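November, late evening

Today I went with Ximena to the hearing about the Kadico wells near Borkcombe. The company wants four new ones, only 80 meters from the creek. I spoke for three minutes and my voice was shaking. Damián says the permit will pass anyway. I am not so sure.

3 comments

Florencia Aravena: You spoke well!

T. Benítez: When is the vote?

Recent entries
The creek in spring
My letter to Sunwood
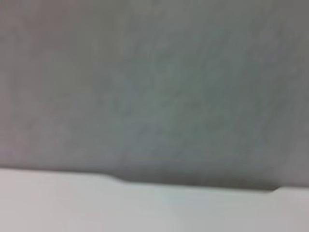

Gray, mostly.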